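Cuaderno de taller, equipo Nikwood
Entrada de abril, empieza a las 16:10

Estado al empezar

Sigo con la tarea de la papelera. En la entrada anterior quedó escrito que la pinza de mano cerraba torcido, la mandíbula izquierda llegaba primero y empujaba el objeto hacia la derecha. Hoy he desmontado los dos brazos y he encontrado que un separador estaba puesto al revés. Lo puse yo, por lo tanto lo corrijo yo. Después de montar de nuevo, las dos mandíbulas llegan al centro al mismo tiempo, o con una diferencia que ya no veo a simple vista.

Apriete de los tornillos de pivote: hasta el tope y después un cuarto de vuelta atrás. Si se dejan en el tope, el gatillo se pone duro y la mano se cansa en pocos minutos. Por favor, quien use la pinza después de mí, que no los apriete «por si acaso».

Qué pide la prueba

Copio aquí la parte de la hoja del concurso Reisinger que nos toca, para no tener que buscarla otra vez:

Categoría doméstica. El robot debe coger la papelera por el borde, levantarla, llevarla hasta la marca y dejarla de pie. La papelera lleva bolsa puesta. No se permite tocar el suelo con las mandíbulas. Tiempo máximo por intento: 6 minutos.

Hay una cosa que no entendí bien en la primera lectura y la dejo escrita: «por el borde» quiere decir que los dos dedos pueden estar por fuera, o uno por fuera y uno por dentro. Las dos formas valen. Nosotros practicamos de momento con los dedos abiertos, uno a cada lado, y dejamos la otra forma para más adelante.

Datos que tenemos

Con las grabaciones del mes pasado llegamos a 1.492 demostraciones guardadas en el disco Fimar. De estas he marcado como malas las que tienen la muñeca girada demasiado rápido, porque el programa de seguimiento pierde la posición y la trayectoria sale con saltos. No las borro, están en la carpeta aparte.

El entrenamiento con el paquete Nuston tarda toda la noche en el ordenador del club. El último modelo se acerca bien a la papelera y baja bien, pero cierra demasiado pronto, cuando los dedos todavía están por encima del borde. Mi opinión es que en muchas demostraciones nosotros también empezamos a cerrar mientras bajamos, y el modelo ha aprendido exactamente esto. En adelante hay que bajar, parar un momento y solo después cerrar.

Problema de la bolsa

La bolsa nos da más trabajo que la papelera. Cuando el plástico sobresale mucho, queda entre la almohadilla y la pared, y la papelera resbala. En el club he probado 4 maneras de colocar la bolsa:

- Doblada hacia fuera y bien estirada. La mejor para el agarre, pero no es real, en una casa casi no se encuentra así.
- Doblada hacia fuera y floja. Resbala a veces.
- Metida hacia dentro. Agarra bien, pero después la bolsa cae al fondo.
- Con el borde suelto, sin doblar. La más difícil, y creo que la más parecida a lo que pondrán los jueces.

Decisión: la mayoría de las nuevas demostraciones serán con el borde suelto. También en casas y no solamente en la mesa del taller, con muebles y objetos cerca, para que el modelo no dependa del fondo blanco.

Las almohadillas azules con estrías trabajan mejor que las lisas anteriores. Con una papelera de pared calada, de tiras, las estrías ayudan todavía más, aunque si la mandíbula entra inclinada solo apoya una esquina. Hay que mirar esto antes de cada cierre.

Borde rojo de la papelera entre los dos dedos, con la bolsa suelta por encima y un envoltorio plateado en el fondo:
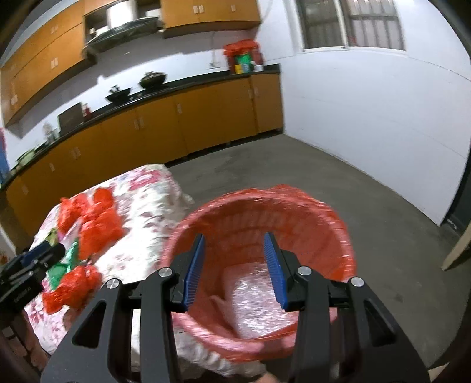

Pendiente para la próxima sesión

1. Grabar 5 series con la papelera roja, bolsa suelta, con la pausa antes de cerrar.
2. Repetir el calibrado de la apertura. Ahora que el separador está en su sitio, el valor antiguo no sirve.
3. Preguntar a la organización si la papelera puede llevar basura dentro, y cuánto peso. En la hoja no está escrito.
4. Entrenar de nuevo sin la carpeta de las malas y comparar el momento del cierre con el modelo anterior.
5. Comprar separadores de repuesto. Quedan dos y uno tiene la rosca dañada.

Cierro a las 19:40. El disco queda en el cajón y la pinza en su caja, con el gatillo sin tensión.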